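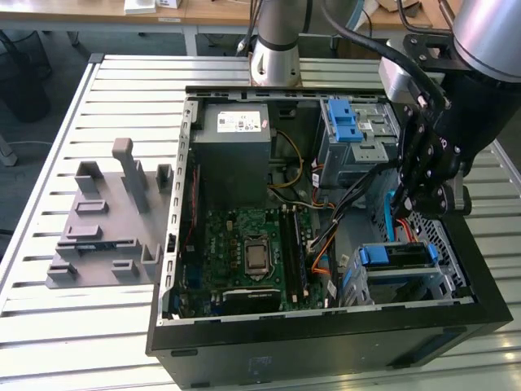

Vurnora Disassembly Challenge

The Vurnora Disassembly Challenge is a student robotics competition in which teams program robot arms to take apart and partly rebuild desktop computers. It is run each spring by the Juditz Technical Institute and is open to teams from colleges and universities. Entrants are judged on the condition of the parts as well as on the number removed. The competition takes its name from Vurnora, the open task-description format in which the work orders are written.

History

The challenge grew out of a second-year course in handling and assembly taught at Juditz by Frans Verstraete. The original coursework asked students to insert pegs into a printed board, a standard exercise which most groups completed in the first weeks of term. Verstraete replaced the final assignment with a retired office computer and allowed groups to choose which part they would remove. The results were uneven. One group removed a memory module cleanly and another pulled a drive cage out with the cables still attached.

Anouk Desmet, then a teaching assistant on the course, rewrote the assignment as a timed event with fixed rules and invited two neighbouring colleges to take part. The first open edition was held on a Saturday in April in the institute's teaching laboratory. The recycling firm Van Rooij supplied the computers and has done so for every edition since. In return it receives the teams' written reports, which are also published on the challenge website.

The rebuilding stage was added at the third edition. It had been left out earlier on the grounds that no team would reach it.

Format

Each team has three members and works at a single cell. The members are registered as programmer, operator and recorder, and may exchange roles between rounds but not during one. A faculty adviser may be present in the hall but may not speak to the team while the clock is running.

A round lasts 21 minutes. The computer is laid on its side with the side panel already removed, and the team is given a work order listing the parts to be taken out and the sequence in which they must leave the case. The sequence differs from round to round. It is released when the clock starts, so that a team cannot replay a set of recorded positions from practice.

Two modes of operation are permitted. In autonomous mode the robot works from the team's program without human input. In guided mode the operator may move the arm directly by remote control. Guided work scores at half the rate of autonomous work. A team may change mode at any point, but each change must be called aloud and is noted by the recorder.

Touching the computer by hand ends the round. Touching the arm is allowed only after the stop button has been pressed, and the clock continues to run.

Equipment

Cells are provided by the organisers and are identical apart from small differences in calibration. A cell consists of a slatted metal table, two robot arms, the cameras, a stop button and a control computer. The slats allow fixtures to be clamped at any point along the table. Arms are mounted at the table's edge and share part of their working area, so collision checking between them is required in every program.

The standard end tool is a gripper with jointed fingers. Teams may fit their own fingertips, provided that these are printed in plastic and submitted for measurement on the day before the event. Powered screwdrivers are not used. Screws holding the listed parts are taken out by the organisers beforehand, and only clips, latches, levers and connectors remain.

The computers are towers of a type formerly common in offices, with drives held in metal cages and released by plastic latches or handles. They are not matched exactly. Van Rooij sorts them by case model, but cable routing varies, and a cable lying over a drive cage in one machine may run beneath it in the next. The power supply is disconnected from the mains and discharged before the machine enters the hall. Coolers are removed from the processors in advance, as the mounting hardware proved too varied for a common rule.

A printed fixture plate is clamped beside the computer. It carries pegs, blocks and slots at known positions. Teams use it to check the alignment of the arm before a round and to hold removed parts in a known pose afterwards. The files are available from the organisers, and any team may print a plate for its own laboratory. Teams who print their own are advised to measure it, as shrinkage differs between printers.

Tasks

The work order is drawn from a fixed list. The tasks most often set are as follows.

Memory modules. The latches at the ends of the slot must be opened before the module is lifted. Pulling against a closed latch is scored as damage whether or not the latch breaks.

Expansion cards. The card is lifted straight out of its slot after the rear retaining clip has been opened. Tilting the card by more than the permitted angle loses the handling points.

Drive cages. The release latch is pressed or pulled and the cage is then raised or slid clear. Data and power connectors must be detached first.

Cable connectors. These are regarded as the hardest items. A connector must be held by its body and not by the cable. Cable bundles shift when touched, and positions taken from a camera before a movement cannot be relied upon after it.

Processor. The processor is lifted only in the final round. The socket lever is opened, the processor is raised by its edges and it is set down in a tray. Contact with the socket pins ends the task.

In the rebuilding stage the team returns one memory module and one drive cage to the case. The machine is then inspected but is not powered on.

Scoring

The maximum score over a full event is 3,000 points. Each part carries points for removal, for handling and for placement. Removal points are awarded when the part has left the case. Handling points are awarded by two judges who inspect the part for bent contacts, cracked plastic and marks left by the gripper. Placement points depend on the part reaching the correct place on the table or plate.

The rebuilding stage is worth 400 points and is open only to teams that have completed the first work order in full. Ties are decided on handling points, then on time spent in autonomous mode.

A written report is compulsory and must be submitted before the results are announced. It records the program version used in each round, every change of mode and every stop. A team that omits a stop from its report may be marked down.

Organisation

Lowri Kemeys has been chief judge since the fourth edition. The rulebook is maintained by Desmet and is revised after each event, with changes closed in the autumn. The control software is built on Multeo, a teaching package developed at Juditz, in which students can write programs as scripts or as linked blocks. Teams may replace any part of it except the safety layer.

Practice cells are open to visiting teams on the two evenings before the event. Teams without a suitable arm may enter the simulation class, which uses the same work orders and has its own results table.

Notable results

The first team to complete a full work order in autonomous mode was entered by Juditz and led by Raffaele Villa. Its program used one arm to hold the cable bundles aside while the other worked on the drive cages, a method since adopted by many entrants. Villa's report describes the holding arm as having been added late, after repeated failures in which the gripper closed on a cable.

Barrett Crenshaw's team won the simulation class twice before entering with a physical cell. It placed low in its first year, which its report attributed to differences between simulated and real cables. The team's cable model was later released and is supplied with the simulation package.

Criticism

Some advisers have argued that the early removal of screws and coolers makes the event unlike real recycling work. The organisers have replied that a teaching event must be completed within a round. A screw task has been trialled outside the main competition, with scores recorded separately.

The half rate for guided work has also been disputed. Smaller colleges have asked for a separate guided class. The rulebook lists the proposal as under review.

See also

Multeo
Peg insertion task
Robot teaching cells
Vurnora (task format)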